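Hi Dede,

You asked for the friendly version of the quarterly update before the formal one lands in your inbox, so here goes. The big thing this period was our open day at Altgate in June, and I'm still smiling about it!

We'd planned for 100 visitors and set out 100 chairs (borrowed, and yes, they all went back). By mid-afternoon we'd had 300 people through the door, which meant a lot of standing and a lot of me shouting over the crowd. The Tranley crew came in early and stayed right through the talks, and two teachers from Lachance asked if they can bring a class over in the fall.

Most of the day was built around the simulated workcell your grant paid for. We ran it on the big screen and talked people through the table, the arm and the things on it - the shipping box got more questions than anything else. People wanted to know how hard it would be to move, what happens if the flaps come open, that sort of thing. One little boy just wanted to know what the clock was for. We also put up the close view from over the gripper, and the room went noticeably quieter for that one.
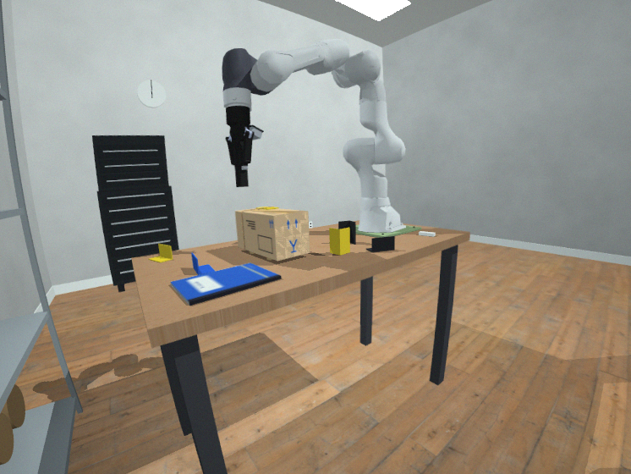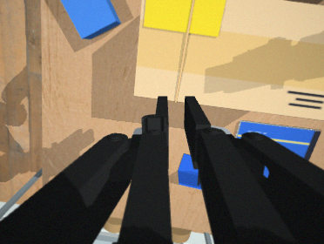
The simulated workcell from our open day: the whole table first, then the close view over the gripper.

I'd promised you some straight talk as well. The shadows in the simulation still look rough in the close view, and a couple of visitors from Hasarel picked up on it right away. We also started the second session 20 minutes late after the projector gave us trouble, so next time I'm doing the full setup the night before.

Money-wise we're on track. Printing went a bit over, catering came in under (I'd ordered for the smaller crowd, so the cookies were gone by lunch), and the software line hasn't moved. For next quarter I'd like to clean up those shadows, add a few more small objects to the table and get a date settled with Lachance.

Could you let me know if you want the visitor comments typed up? There's a thick stack of them and some are very funny.

Talk soon, and thank you again!

Contact us | Copyright Altgate | Back to top

We use cookies to improve your visit. By continuing to browse you agree to our cookie policy.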